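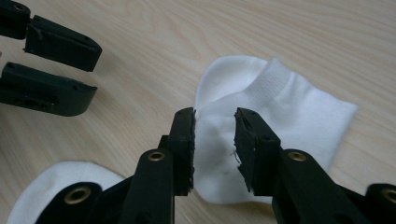

White ankle sock, ribbed cuff

I'm Oona, and I run the kit side at Zernbridge. The Burik magnetic fixture board is the one I take to our own Plollton league – it holds up to 20 teams, and you can swap a postponed match in seconds!

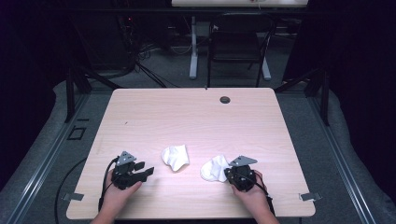 It comes with 2 pens and a wipe-clean results strip (I'd order spare pens, mine always wander off). Wall fixings are in the box too. 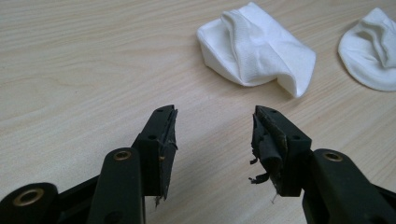
White socks on a pale tabletop

Order code 3823. Next delivery from Vanags is in February.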